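Stationery & Desk Supplies > Storage

Hard pencil case: thick marker and highlighter won't fit with the pens

Asked by Skondimeck
Viewed 2,963 times

I have a shallow white pencil case with a hinged lid and a small latch tab. The tray has raised ridges inside that divide it into sections. I need to carry three slim pens, one highlighter, one thick marker with a red cap, and a small sharpener.

The slim pens go in without trouble. The marker is the problem. If I lay it in the upper part of the tray, next to the hinge, there is little room left for anything else on that side. The highlighter then has to go in the front half, and the lid won't latch unless I press on it.

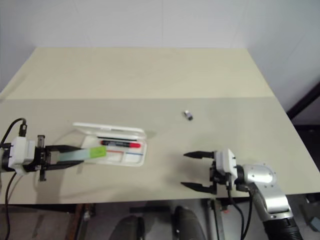
Marker in the upper part of the tray, lid open, highlighter at the left.

Things I have tried:
Marker in first, then highlighter, then pens. Lid stays open by 6 mm at the latch end.
Pens in first, marker on top. Does not close at all.
Everything in except the sharpener. Closes, but the pens slide when the case is tilted.

I do not want a soft zip pouch. The case goes in a bag with books, and the last pouch I had ended with a cracked pen barrel. Is there a packing order that works, or is the case too shallow for this marker? The inside of the tray is white, so I would also like to keep the marker cap from rubbing on it.

Posted by Cliltville
Accepted, 30 votes

The order matters less than which items share a section. Take everything out and sort by barrel diameter before putting anything back.

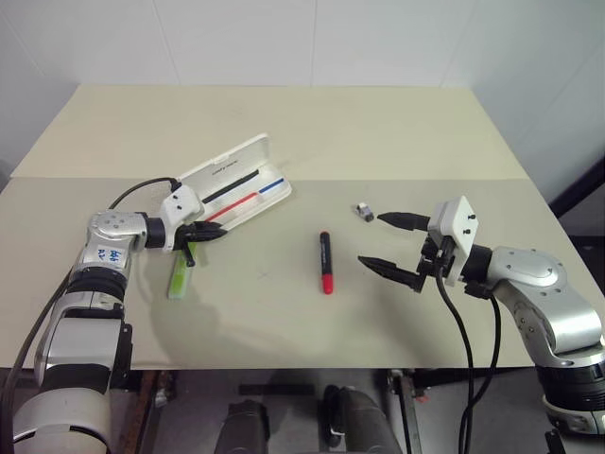
Mridha

I would put the slim pens in first, parallel to the length of the case, with the black one closest to the lid. The red and blue can sit end to end in front of it if their combined length allows. Leave the marker, the highlighter and the sharpener on the table until the pens are settled.

Next, check the marker on its own. Lay it in the empty tray and close the lid. If the lid latches with only the marker inside, depth is fine and your problem is the ridges. A round barrel resting on top of a ridge sits higher than one lying between two ridges, and a difference of 1 or 2 mm is enough to stop a small latch. Move the marker until it drops to the floor of the tray.

If the lid does not latch with the marker alone, no arrangement will fix it. Do not force it. The hinge on a case like this is usually a thin strip of the same material, and it whitens and then splits under repeated load.

Turn the highlighter so its clip, if it has one, faces sideways. A clip facing up adds height. The sharpener goes in last, at whichever end has a gap.

For the rubbing, a strip of paper under the cap is enough. Replace it when it gets dirty.

Posted by Breretti
4 votes

Agree on the clip. Mine was the same and that was all it took.

You could also carry the sharpener separately. Shavings get under the pens and the tray is a nuisance to clean, you need a cotton swab for the corners.

Comment by Skondimeck
The marker alone does latch. It was sitting on a ridge. With the highlighter clip turned sideways the gap is gone. The sharpener still does not fit and now goes in the side pocket of the bag.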